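Refinishing the floor in the back room

I put off the floor in the back room for five years. When we bought the house in Sirnville it was under a green carpet, and under the carpet was a layer of felt that had gone to powder. I pulled both up in the first week and then lived on what was left, which was oak parquet with most of its finish gone and a dark patch by the door where somebody had kept plants.

The first quote I had was from a firm on the ring road. They wanted 2000 for the room, not including the skirting, and they couldn't start until December. Edeltraud Bühler next door had hers done years ago by a man who has since retired, and she still has his leftover tins in her shed. She told me to hire a machine and do it myself, and she lent me her knee pads.

The hire shop gave me a drum sander, an edger and a box of paper. I began with 60 grit, which was too fine for what was on there. It clogged in minutes. Phong Cao came over after work, looked at it and said to go coarser and run it at an angle to the blocks. With parquet the grain goes in more than one direction, so you will be sanding across some of it whatever you do. The angle spreads the damage out and the finer papers take it away afterwards. It took us until nine in the evening to get the whole room back to bare wood.

Three blocks were loose. I lifted them, scraped off the old black glue and put them back with a flexible adhesive and a stack of paving slabs on top overnight. One of them still clicks if you step on the corner.

Choosing the colour took longer than the sanding.
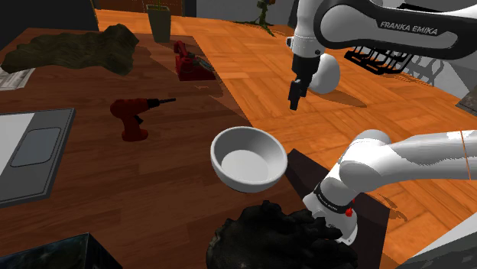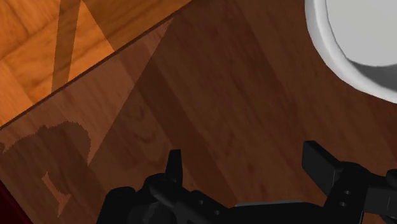 I had tester pots of three oils from Lunach and went back and forth between them for most of a week. Edeltraud liked the darkest. My worry was that the room also has to hold my father's desk, and two dark browns close together look like a mistake. A lighter orange floor beside a reddish-brown wooden top, the grain showing in both, was the combination I kept coming back to, so I bought the middle oil. It is warmer than I would have picked from the tin.

The oil goes on thin. The instructions say to leave it and then buff off whatever hasn't soaked in, and they mean it. I left too much on in one corner and it stayed tacky for days. Khải Mạch, who fits kitchens, told me to rub it down with a white pad and a little fresh oil, and that sorted most of it. There is still a shinier bit behind the radiator.

I did two coats, with a day between them, and kept the windows open on the latch. The rags went into a bucket of water outside. Oily rags can catch fire by themselves if you leave them in a heap, and I had always assumed that was a story until I read the back of the tin.

The whole job came to 326, including the hire, the paper, the oil and a second box of paper when the first ran out — the edger eats discs at a terrible rate. The skirting is still off and leaning against the wall in the hall. I need to fill the nail holes before it goes back, and I want to run a cable behind it for the lamp first.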